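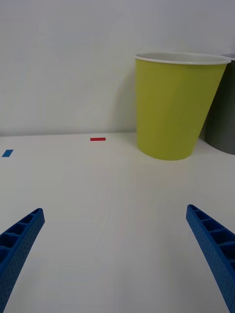
*A cup on a white table, with a plain wall behind.*

# The Bible course that still goes by post

5/20/19

The post reaches Mokoena House before ten. On most mornings it is a bundle thick enough to need two rubber bands, and Marthinus Gumede takes it upstairs, slits every envelope along the short side and sorts what he finds by course number before he reads a word of it. He has marked papers for the Clomlow Bible Course for eleven years. For the last four he has run it.

The course has 293 students at present. Some are lay preachers who want to know more before they stand up again in front of people who have known them since school. A good many live on their own a long way from any church with a study group. There are long-distance drivers, two lighthouse-tender crew, a fair number of people in prison, and a woman in her nineties who is taking the whole thing for the third time because she says the notes on Jeremiah have improved.

All of them work on paper. A student is sent a booklet of reading notes, a question sheet and a stamped envelope. They read the set chapters, answer the questions in their own hand or on a typewriter, and send the sheet back. A marker reads it, writes comments in the margin, adds a covering note and sends it out again with the next booklet. There are 24 booklets in the full course. No exam is set, and the certificate at the end is a plain card signed by whoever is in charge at the time.

## How it began

The course was started by a minister's widow in Clomlow who had been left with a cupboard full of her husband's lecture notes and no idea what to do with them. She typed up the notes on Mark's gospel, ran off copies on the Sunday school duplicator and posted them to six people in the hill farms who could not get down for the midweek meeting in winter. All six wrote back. By spring she had forty names, and a retired schoolmaster was helping her with the replies.

The duplicator is gone but the Mark notes are still in use, in their ninth revision. Gumede keeps a copy of the first version in a drawer. It has a drawing of a fishing boat on the cover and the paragraph on the calming of the storm is printed upside down.

"She sent it out like that," he says. "Paper was dear. She put a slip in with it telling people to turn the page round."

The work moved into Mokoena House when the old manse was sold. The house belongs to a small trust which lets the course have two upstairs rooms for very little. One holds the stock, in steel racking that was bought from a shoe shop. The other is where the marking is done. Downstairs there is a meeting room used by three different congregations, and on practice nights the markers work to the sound of the choir from Ollora going over the same eight bars.

## What the markers do

There are fourteen markers. Most do their share at home and collect papers once a week. New ones spend three months having their own comments read over before anything goes out, and this is the part of the job that people tend to find hard. Gumede found it hard himself.

"I had been preaching for years. I thought I knew how to explain a thing. The man who trained me handed back my first batch and had crossed out nearly all of it. He said, you've answered the question you wish they had asked."

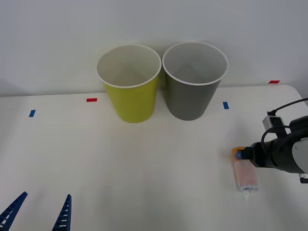 He still uses that with new markers. The rule at Clomlow is that the first comment on any paper must be about something the student has written, quoted back in their own words. Correction comes after that. If a student has got a fact wrong, the marker gives the verse and lets them look it up. If a student has a view that the marker does not share, the marker is allowed to say so once, in a sentence, and then has to move on. The course takes students from a wide spread of churches, and several who would not say they belonged to any. It has managed this by sticking closely to the text and leaving church government, forms of baptism and the rest to be argued about elsewhere.

That has not pleased everyone. Some years ago a group of churches around Tastitora, who had been paying for a large share of the printing, asked for the booklet on Acts to be rewritten to reflect their own teaching on the gifts of the Spirit. The trust said no. The churches withdrew their money and the course had a lean two years, during which it printed on both sides of very thin paper and stopped putting covers on the booklets. One of the Tastitora congregations has since come back. Nobody on either side seems keen to talk about it.

## The prison papers

Close to a third of the post comes from prisons. These papers take longer. Students inside may be moved without notice, and a booklet can follow someone through three addresses before it reaches them or comes back marked "gone away". Staples have to be left out. Envelopes must be of a certain kind, and the kind changes.

The answers are often long. Booklet 5 has a question on Joseph and his brothers which asks only for a short account of what Joseph says in Genesis 45, and which regularly brings in six or seven sides. Markers are told to read all of it. They are also told to keep their covering notes to the work and to sign with a first name only, and anything that worries them goes straight to the chaplain.

Gumede visits when he is invited, which happens a few times a year. Last August he went to hand over a certificate to a man who had finished all 24 booklets in just under three years. The chaplain had arranged tea in a side room, and five or six others on the course came to see it done. The man said thank you and asked whether there was a twenty-fifth.

There isn't, but there may be. A booklet on the Psalms of Ascent has been in draft for some time. Two markers are writing it between them and disagree about Psalm 127.

## Paying for it

Students are not charged. They are asked to give what they can towards stamps if they are able, and roughly half do. The rest of the money comes from church collections, a few legacies and a yearly sale of second-hand books in the meeting room. In a normal year the course sends out 2,000 packets, and postage is much the biggest cost.

The obvious answer would be to put the course online, and it has been tried. A version of the first four booklets went up on a website, with boxes to type in, and 400 people signed up in the first few months. Very few sent in a second paper. The markers did not care for it either. Replies came back the same evening with a further question, then another, and people who had been happy to give up an afternoon a week found they were being written to every day.

"I'm not against it," Gumede says. "Someone with a better head for it might make it work. But a student here gets a fortnight between sending the paper and getting it back, and they've usually gone on thinking about it. They'll write on the next sheet, about that last question, I want to change what I put. I didn't see that happen with the website."

The website now carries a postal address, a telephone number and a form that can be printed out and sent in.

## A student's view

I asked to speak to someone near the start of the course, and was put in touch with a dairy farmer from the far side of Ollora who is on his third booklet. He asked me not to use his name as he has not told his brothers he is doing it.

He left school at fifteen and had not written anything longer than a movement licence since. He does his paper at the kitchen table after the evening milking, a question at a time, and it takes him the best part of a month. His first marker, he said, had picked out one line he had written about the sower and asked him what the ground was like on his own top field. He wrote back a page and a half on drainage. The marker answered that as well, and then asked him to read the parable again.

He has started reading it aloud to himself in the tractor. He hasn't decided yet whether he will go on to the Old Testament booklets, which are longer, but he has been told he can stop after the gospels and pick it up again whenever he likes. Students have come back after gaps of ten years and more. Their cards are kept in a wooden index cabinet on the landing, filed by surname, and no card is ever thrown out.

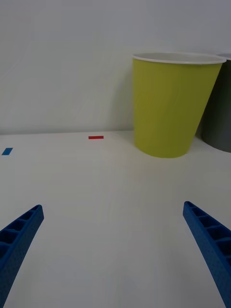

*White table, grey wall.*

## Joining the course

New students can start in any month. Write to the Clomlow Bible Course at Mokoena House with your name and address, and say if you would like large print. The first booklet is always Mark, whatever you have studied before. Large print copies take a little longer as they are run off to order.

The course also needs markers. You don't have to have been to college, though you will be asked to complete booklets 1 to 4 as a student first, and a letter from your minister or an elder is needed. Legible handwriting helps. Markers are asked to take on at least five papers a week and to give notice before holidays, so that nobody's sheet is left sitting in a tray.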